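Thu 2 April

**On the Case for Spreading the Sheet Twice**

The current housekeeping guidance at Clurmont treats the folding of bed linen as the last step of laundering. A sheet leaves the dryer, is folded, and goes to the shelf. This essay argues that the guidance should be changed, and that every sheet should be opened to its full width before the first fold is made.

The objection to this practice is well known. Annelore Nolte, in her notes on the Wiegand residence, puts the linen load there at 408 pieces in an ordinary week, and she regards a second handling of each piece as a cost the household staff cannot carry. Her concern deserves a serious answer. A linen room that falls behind on Monday is still behind at the end of the week.

Yet the cost of the present method is paid elsewhere. A sheet folded straight from the basket keeps its twists. Its corners do not meet, the stack leans, and the person who makes the bed must pull the cloth flat by hand in a narrow bedroom with a wall on one side. The work has only been moved to a less suitable place and, very often, to a different person.

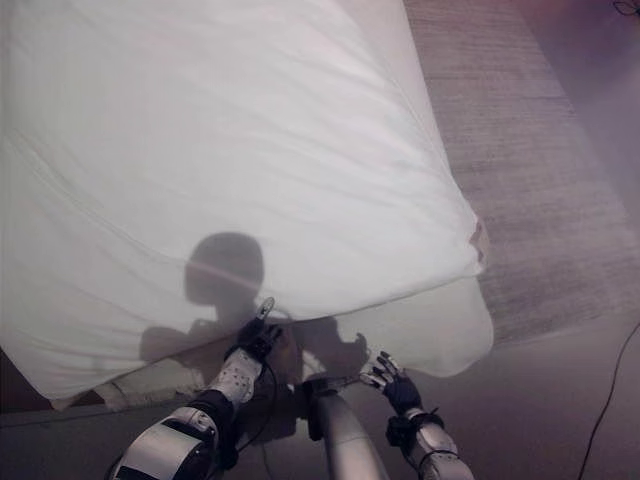
*A white sheet held up and spread, with creases still running across the cloth.*

Opening the sheet also remains the simplest form of inspection. Small marks near a corner or along a hem are easily missed in a bundle, and they are found at the worst time, when the bed is half made. Lærke Ladefoged proposed in July that marked pieces be set aside at the folding table. The proposal was sound, but it depends on someone having looked at the whole cloth.

It may be granted that fitted sheets are a separate matter. Their elastic corners resist any tidy method, and the guidance might reasonably leave them to the judgment of the staff. Pillowcases, too, gain little from being spread. For flat sheets, however, the rule should be firm: take two corners, lift, let the cloth fall open, and look it over before folding.

The guidance comes up for review later this year. Section 2 should be rewritten accordingly, and the time allowed for folding should be raised to match.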